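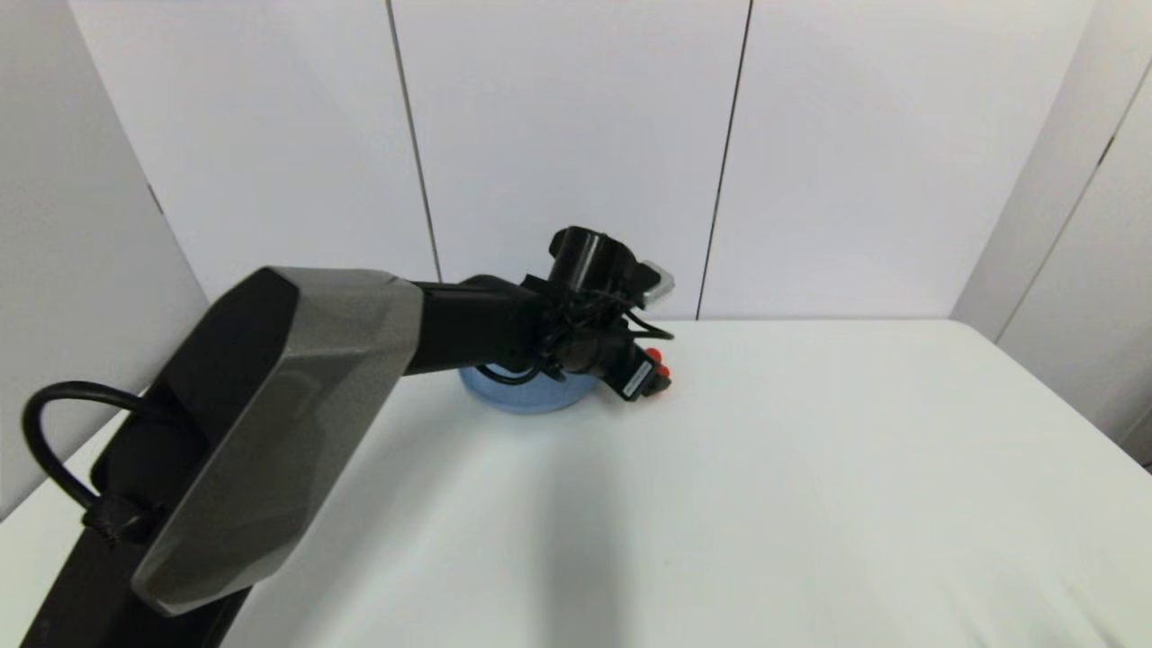
Werberg County Wall Map, Laminated

Publisher: Jarkel
Item no. 2885
Size: 63 inches wide
Ships rolled in a cardboard tube

This wall map covers all of Werberg County, from the Zesden city limits to the north shore of the reservoir. State highways, county roads and named private roads are shown, along with township lines, ZIP code boundaries, rail lines, cemeteries, public boat ramps and school district borders. Road names are set large enough to read from a few steps back.

The base map was redrawn by Manouchehr Soltani from county road records and replaces the April printing. Changes in this edition include the Mazandarani Road extension and the new ZIP code line west of Zesden. Contour lines have been dropped. If you need elevation, order the topographic version.

Both sides are laminated. Dry-erase and wet-erase markers wipe off — permanent marker does not. The street index is printed along the bottom edge and uses a letter and number grid.

Mounting options
Rolled, no hardware
Metal rails top and bottom, with 2 hangers
Spring roller (adds one week to the order)

Rails are attached before shipping and cannot be added later. Unroll the map on a flat surface and leave it overnight before hanging.

Custom centering and company logos are available on paper and laminated copies. Send the street address you want at the center with your order. Custom maps cannot be returned.

Page updated November 9, 2023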